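Notes on Collecting Demonstrations with Clear Parts

The present phase of the Nekness project is concerned with transparent objects. Our earlier collection used opaque household items, and the policy trained on those examples performed acceptably until it was offered anything made of clear acrylic. It then reached short, closed on air, or pushed the part away. The remedy we agreed upon was a plain one: more examples, recorded by hand, with the parts that cause the difficulty.

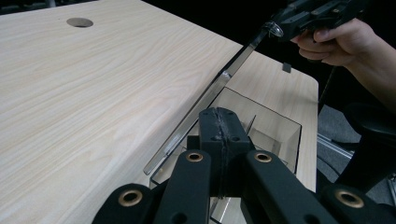 Litbridge, April

Each demonstration is performed with hand-held grippers at an ordinary desk. The current set includes a long clear strip, an open-topped clear box and several flat pieces. The wood grain shows through all of them, and the most dependable cue to where a part begins is often the bright line along its edge. A person learns to use that line within a few minutes. Whether a model will do the same from our recordings is the question this phase is intended to answer.

The target for the phase is 3000 demonstrations. At the time of writing we hold 165 that have passed review. Ashraful Paul, who wrote the review procedure, asks that a recording be rejected if the operator hesitates for a long period before the grasp, and also if the part leaves view before release. I was at first inclined to keep the hesitant ones. On reading his notes I accepted that a model copies a pause as readily as it copies a movement, and the rule stands.

Sessions are limited to 30 minutes. Beyond that point the operator's wrist tires and the approach angles become very similar to one another, which reduces the value of the data.

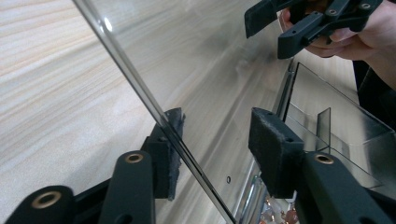
Flat sheets require particular care. They are to be approached by the edge, with one finger on either face, and the operator should avoid sliding the pads along the surface before closing. Smudges are not to be wiped off between attempts. We considered a cleaning step and decided against it - a sheet in daily use will carry fingerprints, and the training examples should carry them as well.

Where a task calls for 2 grippers, both operators must agree on the order of movements before recording starts. Spoken corrections during a take have produced most of our rejected files. The labels should state which gripper made first contact, and this field has too often been left blank.

The recordings are stored under the Murakami naming scheme, with lighting conditions entered separately. I expect to report on the first training run once the evening sessions have been reviewed, as glare from the desk lamps may need a category of its own.

14 shares | 6 comments

Recent posts
Replacing the Felt on Gripper Pads
Urnano: A First Look at the Labeling Tool
Why We Stopped Trimming the Start of Each Take
Choosing a Desk Height for Long Sessions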